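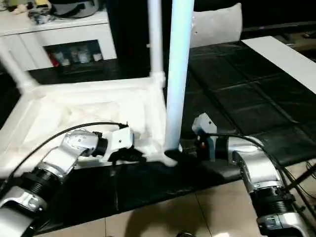
By Thodoris Moschos | Berivbridge Local | 11 comments

I went down to the Tapia Street hardware swap before nine this morning, mostly for coffee, and came home with a story (and a box of hinges I don't need). The swap is moving! Starting in May it leaves the old Jasside parking lot and sets up inside the Banden market hall, with a real roof and real bathrooms.

Kazuhiro Nakajima, who runs it, told me the rent comes to $2000 a season, and sellers have already chipped in $3385. The extra goes toward folding tables and better signs out by the bus stop. He's hoping for around 1000 visitors on opening morning, and after the rain we all stood in last spring, I believe him.

Table fees stay the same — I asked twice. Pipe fittings, hand tools, doorknobs and paint are all still welcome, but gas cans and car batteries have to stay home now that it's indoors. Doors open at 8 a.m., and sellers can start unloading at 6:30 by the side entrance. I'll be there trying to get rid of the hinges.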